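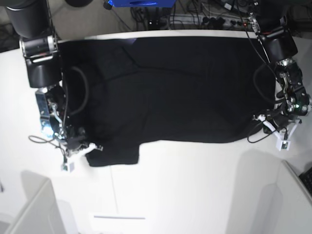
# How to set shipping rates for a small online shop (without losing your shirt)

*Updated 02/02/2024*

I put off sorting out my shipping rates for way too long. When I opened the shop I picked a number that looked friendly, typed it into the settings page and went off to play with the fonts. Then last July I finally added up what I'd paid in postage since opening, and it was $1,685 across 269 orders. I'd charged people a good deal less than that. The difference came straight out of my own pocket, and I hadn't noticed, what with it leaving a few dollars at a time.

So this is the method I used to fix it. It took me one long evening plus a bit of fiddling the week after. I'm on Brudari, so the menu names are theirs, but every shop builder I've poked at has the same few settings hiding under slightly different labels.

## What you need before you start

- A kitchen scale or a postal scale
- A tape measure
- Your order history, exported as a spreadsheet
- Your postage receipts, or the monthly statement from wherever you buy labels
- At least one of every box and mailer you use

If you haven't opened yet and don't have any orders, skip step 2 and use your best guess at what people will buy together. You can come back to it later.

## Step 1: Weigh everything packed

Not the product by itself! Pack it exactly the way you'd send it, with the tissue, the thank-you card, the tape and the label, and weigh the whole thing. I'd been using the weights from my supplier's catalog, and those are for the bare item. My medium Birholm box weighs more than some of the stuff I put inside it.

Make a little table as you go. Mine looked something like this:

| What's in it | Packed in | Packed weight | Size |
|---|---|---|---|
| One small item | Padded mailer | | |
| Two or three small items | Large mailer | | |
| One big item | Medium box | | |
| One big, one small | Medium box | | |
| Gift set | Large box | | |

Fill in the last two columns with your own numbers and round the weight up, never down. Carriers round up too, and if you're right on the line between two price bands you want to find out now.

Measure the outside of the package once it's closed. A stuffed mailer puffs up a lot more than you'd think, and a box that bulges on top gets measured at the bulge.

## Step 2: See what people really order

Open your order export and sort it by number of items. You're looking for the handful of combinations that keep coming up. For me, eight of them covered almost everything, and the rest were one-offs I could safely ignore.

While you're in there, jot down where the orders went. I assumed most of my customers were local-ish (I'm just outside Prumthorpe, and I do the market in town). Nope! A big chunk were going clear across the country, to the most expensive zone there is. That changed my rates more than anything else I found.

If your export doesn't show a zone, sort by state or by the first digit of the ZIP code. It's rough, but it's good enough to tell near from far.

## Step 3: Price your common orders to three places

Take each combination from step 2 and look up the postage to somewhere near, somewhere in the middle and somewhere far. Use the label-buying screen you normally use, not the public price calculator, so you see whatever discount you get. You don't have to buy the label, just go as far as the quote.

Write down the cheapest service you'd be happy to use. I mean happy, by the way. There was a slower option that would have saved me a little, but it had spotty tracking and I know exactly who gets the "where is my package" emails at eleven at night.

Now add your packing costs to each line:

1. The box or mailer (divide the price of the pack by how many are in it)
2. Tape, tissue and filler – a flat guess is fine
3. The label itself, if you print on sticky label stock
4. Any pickup fee, shared out over a normal day's orders

The total is what that order costs you to send. Look at it for a minute before you go on. I needed a cup of tea.

## Step 4: Pick a type of rate

There are four main ways to charge, and you can mix them.

**Flat rate.** Everyone pays the same. It's simple to explain and simple to set up. It works well if your products are all close in size and weight. If you sell stickers and also floor lamps, don't do this.

**Weight-based.** You set bands, and the shop adds up the weights in the cart and picks one. This is what I ended up with. It needs every product to have a proper weight entered, which is dull work, but you only do it once.

**Price-based.** Shipping depends on the cart total. Lots of shops do it. I'm not a big fan when the prices don't track the weights. A pair of earrings can cost more than a doorstop, you know?

**Live carrier rates.** The shop asks the carrier for a quote at checkout. It's the most accurate, but some customers see an odd number like that and get suspicious, and on my plan it costs extra. Hacer Sarıgül, who runs the Akbulut tea shop online and has been at this far longer than me, swears by live rates for international orders and bands for everything else. I've copied her on that.

## Step 5: Turn your numbers into bands

Take your list from step 3 and line it up by weight. You'll probably see it clump into groups. Each clump is a band.

For each band, I took the middle-distance cost and nudged it toward the far one, so that near orders make up for far ones. How hard you nudge depends on what you saw in step 2. If half your orders go to the far zone, nudge a lot.

Three bands is plenty for most small shops. I started with six and it was a pain to check, and customers got confused when adding one tiny thing bumped them up a level.

Then round to a number that looks normal. That part's just taste.

## Step 6: Decide about free shipping

People love it. I love it, when I'm the customer. But somebody pays, so you have to work out where the money's coming from.

I set mine at $70. I got there by looking at my average order and picking something a bit above it, a figure you'd reach by adding one more item. Then I checked the margin on a typical order of that size, took off the far-zone shipping cost from step 3, and made sure there was still something left that I'd be pleased to get out of bed for.

Do that check with your *worst* product, too. If you have something heavy and low margin, see what happens when someone buys just enough of it to hit the limit and lives as far away as possible. If that order loses money, either raise the limit or leave that product out of the offer. Brudari lets you do it with a shipping profile, and most of the others have something similar.

And watch out for discount codes. By default my shop was counting the cart total before the discount, so a customer with a code could get free shipping on an order that came to a lot less. There's a checkbox for it. Go find it!

## Step 7: Enter it all and test it

In Brudari it's **Settings > Shipping > Profiles > Add rate**. Enter one band at a time, and make sure the bands meet up with no gaps. I left a tiny gap between two of mine, and anyone whose cart landed in it got told we didn't ship to their address. My friend Unathi Le Roux was the one who ran into that. She texted me a screenshot with a lot of question marks.

Once it's in, put through some pretend orders:

- Your lightest product, near and far
- Your heaviest product, near and far
- A cart that lands exactly on the edge of a band
- A cart just under the free shipping limit, and one just over
- The same cart with a discount code
- An address somewhere you don't ship

You don't need to pay, just go up to the payment page and look at the shipping line. Do at least one of these on your phone, where my free shipping message was getting hidden behind the cookie banner.

## Step 8: Tell people the price early

Put the rates on their own page and link to it from the footer and from every product. I also put a single line under the Add to Cart button. The number of half-finished carts went down after that, though I changed a couple of other things the same week so I can't swear to the cause.

Keep the wording plain. Say what it costs, how long it takes to leave your hands, and how long it usually takes to arrive. Those last two are separate things, and mixing them up got me more grumpy emails than the prices ever did.

## A few questions I get about this

**Should I just build shipping into the product price?** You can. It works best when people usually buy one thing at a time. If they buy three, they're paying for shipping three times over, and the sharper ones will notice when they compare you to another store.

**What about local pickup?** Add it as a free rate limited to nearby ZIP codes. Don't leave it open to everyone or you'll get somebody six states away choosing it (I refunded two of those before I found the setting).

**How often should I redo this?** I check whenever the carrier announces new prices, and any time I change a box. It's much quicker the second time – the weights are already in the table, so you're only swapping out the postage column.

**Do I charge a handling fee?** I fold it into the rate. A separate line called "handling" at checkout always makes me want to close the tab, so I don't do it to anyone else.

If you want my blank spreadsheet, it's linked in the sidebar. The yellow cells are the ones you fill in, and please save your own copy first so you don't type over mine.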